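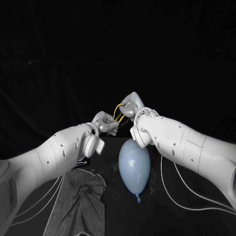

What makes a child's birthday party so expensive?

Mostly the venue and the extras sold along with it. Food and cake come next, and the games cost the least of anything on the bill.

Magazine > Family > Money > Features

The Party Package, Line by Line

A growing trade says it can take the stress out of turning six. I went looking for the stress, and for what you get when you pay to have it removed.

The quote ran to four pages. Loretta Halvorsen had asked a party company called Gromimance for a price on an afternoon for her son and his class, and by return she got a document with a cover sheet, a color palette and a total of $1,732. The cake was extra.

"I thought they'd sent me somebody's wedding," she told me.

She had picked the middle package. There is always a middle package, and I have now read enough of these brochures to suspect that the cheap one is written to make you feel bad and the dear one is written to make you feel sensible. Gromimance calls its three levels Spark, Glow and Blaze. Spark has a host and a game list. Glow adds a backdrop, a "welcome moment" and personalized favors. Blaze adds a second host, and as far as I could tell from the wording, more of the backdrop.

I asked the company what a welcome moment was. Réka Csizmadia, who runs bookings there, was patient with me. It is when a host greets each child by name at the door. I said that my mother used to do that. She said a lot of parents find it hard to be at the door and in the kitchen at the same time, and I'll give her that one, because they do.

What I won't give her is the claim, printed in the brochure, that a themed party "builds confidence and belonging." I asked where that came from. She said it was feedback from families. I asked if I could see the feedback. It was a form with five smiling faces on it, filled in by the parent before leaving, in front of the host, usually while a child was being put into a coat. I have filled in forms like that. I circle the biggest smile and I go home.
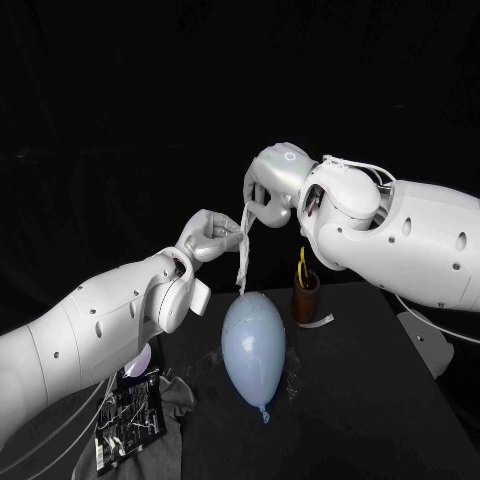 What the money buys

Take Halvorsen's quote apart and the pieces are odd. The room was the largest single line at $549, for two hours, in a unit at the Daltamgate shopping center that I have visited and would describe as a carpeted store with the shelves taken out. The host's time was less than that. The games, which you would think were the party, had no price at all. They were "included," a word that does a great deal of work in this business.

I asked for the game list and got it. Musical statues. Pass the parcel. A balloon relay. A treasure hunt, indoor version. None of these needs a license. A person who has never run one could pick it up from another adult in a few minutes, and the equipment would fit in a tote bag.

Then there is the decor, and here the trade has a vocabulary of its own. An arch is a row of balloons. An organic arch is a row of balloons in different sizes. A "luxe finish" meant ribbon. I don't mean there was also ribbon. I wrote back to check, and the finish was the ribbon.

The rental side is a separate world. Tamex, which supplies chairs, low tables and soft play equipment to several party firms in the area, will rent the same child-size chairs straight to the public. Its price list is on its website, a few clicks below the part meant for trade customers. The party firms aren't hiding anything by marking the chairs up, and somebody does have to carry them. But a parent comparing packages will not find the word Tamex in any of them, and I only found it because it was printed on the underside of a chair.

Abbas Jafarzadeh spent several years as a party host before he went into teaching, and he is the least romantic person I spoke to on the subject. He thinks the packages are too long.

"Two hours is for the invoice," he said. "Small kids are good for seventy minutes, and then you're just managing them until the parents come back. I used to put the favors at the end and then slow down. Everyone does it."
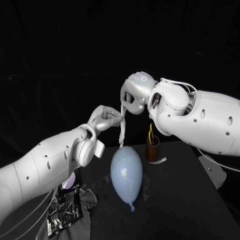 He didn't think the parents were fools, and I don't either. When both adults work and the apartment is small, a carpeted store with somebody else's vacuum cleaner in it has real appeal. What bothered him was the upselling in the last week before the date, when the deposit is gone and the invitations are out. That was when the emails started. Would you like a photo corner? Have you thought about the younger siblings? Halvorsen got three of these in one evening. She said yes to one of them and still isn't sure what she agreed to.

I should say where I stand. I've paid for a party like this. It was fine. My daughter remembers that a boy called Theo was sick near the coats, and she remembers it with great fondness. I have tried to get her to recall the backdrop, which I chose over two evenings from forty pages of backdrops, and she thinks I am making it up.

So I am wary of anyone who tells me these afternoons shape a child's memory, including the people who say it in the other direction. There is a small and smug literature of the homemade party, all burlap and lemonade, and its authors seem to have a great deal of free time and a yard. Aranka Sárközi, who writes one of the better-known newsletters of this type, told me that a handmade party "costs almost nothing." I went through her last one with her. With the linen tablecloth, the wooden name tags, the pressed flowers and the cookies ordered from Szalai, the bakery, it came out higher than Spark. She had left out the tablecloth because she already owned it. Most people don't already own it.

The cheap version does exist. It's just dull to write about. A public park in a warm month, a sheet cake from the grocery store, water balloons, a parcel wrapped in old gift paper, home by four. Jafarzadeh, who has seen more children's parties than anyone should, says this is what he would book if it could be booked. There is nothing in it to sell, so it has no brochure, and a thing with no brochure is hard to feel good about when you are sitting up late with a laptop and a guest list.
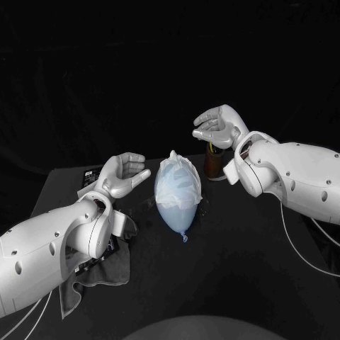
DULUTH, Minn., February — The trade show floor opened at 9 a.m., and by half past there was a line for the cotton candy machines. I had come to hear what the sellers say to one another when the parents aren't there.

A good part of it was about balloons. Latex prices, foil prices, the helium question, which has been a question for as long as I've been asking. One stand had signs up for a "guilt-free" balloon. I asked the salesman how long it took to break down in a ditch. He said it depended on the ditch.

The most useful hour was a talk by Dagný Mogensen, a consultant who advises party businesses on pricing. She was clear, and she didn't dress it up. Her advice was to stop quoting by the child, as parents can count children. Quote by the experience. Put the room in with the host, put the host in with the theme, and give the whole thing a name. She had a slide with a $3,000 birthday on it, for a seven-year-old, and the audience took pictures of the slide.

Afterward I asked her whether the $3,000 child had a better time than the others. She said that wasn't something her clients measured. I thought that was a fair reply, and I wish the brochures were as careful.

Someone at the back had asked during questions how to handle a parent who wants every line broken out. Mogensen said to do it, politely and late. I have passed this on to everyone I know with a child under ten. Ask for the lines early, before the deposit. Ask what the room costs without the host. Ask which items you can strike, and whether the total changes when you strike them, as on one quote I looked at it didn't.

Halvorsen did ask. Gromimance took off the backdrop and the favors and kept the host, and she moved the whole thing to the community room in her building, where the chairs are adult size and the sink drips. The host did the welcome moment by the elevator. Her son wants the same again next year, with a different cake.

Search the magazine
Enter keyword
Go

More in Family
The summer camp deposit, explained
Who is the school photo package for?
Piano lessons: what the first year costs
We read the fine print on toy subscriptions
Letters: your replies on the price of sneakers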